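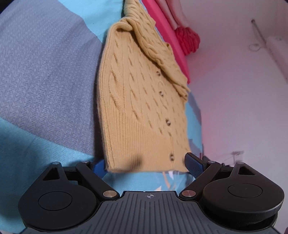

Cable-knit cardigan folded lengthwise on the bed, collar and sleeve turned in.

Bedroom textiles: knitwear and bedding
Gallery by Irja Eskola, Ondano household notes

This set covers the bedroom part of the December sort at the Nirnham flat. The job was to go through the knitwear, decide what stays on the open shelf and what goes into the chest, and check the bedding at the same time. Folding was done on the bed, as the table in that room is too narrow for anything with sleeves.

Cardigan. Cable knit, mustard yellow, with a finely ribbed hem and small round buttons down the placket. Heavy cables keep a crease if they are pressed, so the body is folded once along its length and the sleeves are laid over loosely. Buttons face up. Storage is flat, on the lower shelf, never on a hanger. Shelf depth is 17 inches, and a garment folded this way needs around 11 of them.

Duvet cover. Printed in wide bands of turquoise and slate grey, with fine dots on the grey and a chevron motif in cream and light blue. The seams were checked by hand from the foot end upwards. Tiina Jääskeläinen prefers to iron covers of this type
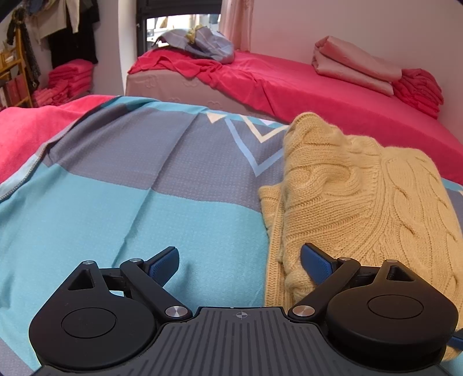 while still slightly damp, on the reverse, so that the print does not pick up a shine. I leave them unironed and put up with the wrinkles. Either way the cover should be closed before washing, or smaller items end up inside it. Spare covers are rolled and kept in the chest with the Hakbridge blankets, 8 to a layer.

Knitted pieces in the same yellow are grouped together on the shelf - this makes it easier to match them for washing, as the dye may run at first.
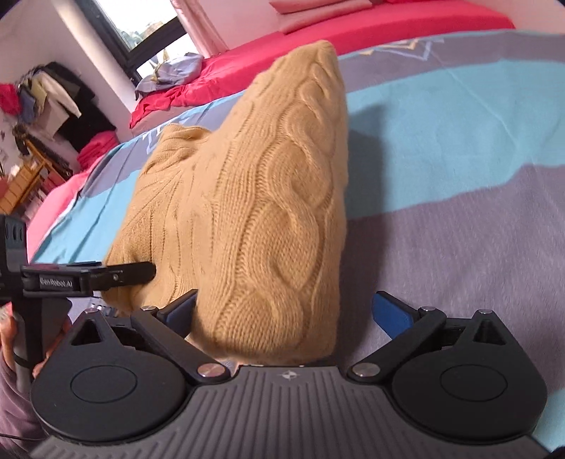
Reading time: 2 min

Cushion. Mustard cable knit again, stood on its edge on the duvet. Cushions are stored upright in a single row, with the corners pulled out first. Stacking flattens the cables on the lowest one. Knitted covers that come off are washed inside out at a low temperature and dried flat on a towel.

Pink pillow. Kept at the head of the bed, folded on the red sheet. It goes back in its case once the sheet has been changed.

Next set: hall cupboard, with shelf measurements by Berhanu Beyene.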